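Ollside Fight Night: your questions answered

What is it?
Ollside Fight Night is an evening of amateur and first-time pro boxing at the Norby Hall, and we love putting it on! There are 19 bouts on the November card, from nervous debuts to a main event that has had the whole gym arguing for weeks.

Who is in the main event?
Drernov against Jacquet, again. Their first meeting ended in a split decision that half the hall booed and the other half cheered, so a second fight was always going to happen. Six rounds this time, up from four.

How do I get tickets?
At the door or by phone. The hall holds 400, and 200 of those seats are already gone. Ringside goes first, so call early if you want to hear the corners yelling (you do).

Can I bring my kids?
Yes, as long as an adult stays with them. The early bouts are great for younger fans – short rounds, big headgear and lots of noise from the families. 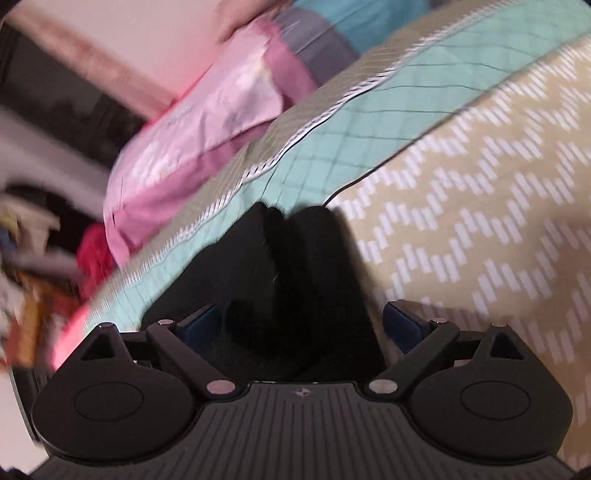 Florian Deschamps wrote in to ask why the amateurs box before the pros and whether he could skip straight to the main event. You can, Florian, and your seat will be kept for you, but please don't! Amateurs go first so they can weigh in, fight and get home at a decent hour, and last year's best round by a mile was in the second bout of the night.

What happens if a fighter pulls out?
We try to find a replacement at the same weight. If the main event itself falls through, you can get your money back up to the first bell.

Is there a weigh-in I can watch?
There is, it's free, and it starts at 2 in the afternoon on the day before the show. Drernov usually stays quiet and Jacquet usually doesn't.

Can I join the gym?
Please do. Beginners are welcome, and we can lend you gloves for your first few classes – just bring your own hand wraps and some water.

Page updated 2018-10-18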